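The Jokholm Floor
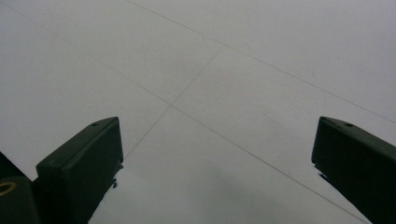 Photo: Imetti Flooring Archive

The tiles were in before I was, and I fell for them on the spot!

I had come to see the apartment at seven in the morning, before my shift at the Stavdale ferry office, and the agent had let me in and gone back down to move her car. The rooms were bare. There was one long stretch of pale gray from the front door to the kitchen window, big smooth squares of it, so light it was nearly white, and I took my shoes off without asking anyone and walked right across in my socks.

I should say that I grew up on carpet. Brown carpet, in every room, even the bathroom, and my mother vacuumed it into stripes every evening after supper. You could read the whole day in that carpet before she got to it. A floor with lines already in it, dark gray and straight as a ruler, seemed to me like the most grown-up thing a person could have.

So I signed, and I moved in with a mattress, a lamp, a kettle and 2 boxes of books, and for most of September I owned nothing else. I didn't mind one bit! I ate my dinners sitting on the floor with my back against the wall, and I got to know it. Some of the grout was darker than the rest. By the window it faded so much that you had to put your cheek down close to find it, and then there it was again, running on toward the stove as if it had only stopped for a breath.

The best place was the corner where four tiles met, in the middle of the living room. I called it the Crossing. If I lay down with my head on the Crossing and looked toward the door, the lines went off slantwise and the whole room seemed to be leaning, and I could think about anything I liked.

One night I decided to count the tiles (I had a cold, I couldn't sleep, the lamp was nice). I started at the front door and went room by room and wrote the number on my hand. It came to 462. The next night I got 463, and I was so pleased to have a reason to do it over that I made tea first.

Then the furniture came. My aunt was giving up her house in Royer, and she sent the lot: a sofa, a table with leaves, a sideboard as long as a rowboat. Two men carried it up, fast and cheerful, and they set the sofa down squarely on the Crossing and asked me to sign. I signed. I thanked them. I gave them each an orange.

It was beautiful furniture, truly, and I sat on every piece of it that afternoon. The table smelled of my aunt's lemon polish. The sideboard had a drawer full of birthday candles. I lit a few of them and had toast.

But around midnight I was up again, in my socks, with my shoulder against the arm of the sofa. It slid so easily! It went over those tiles like a boat leaving the dock, past the table, all the way to the wall, and I turned off the lamp, found the place with my fingers, and lay down.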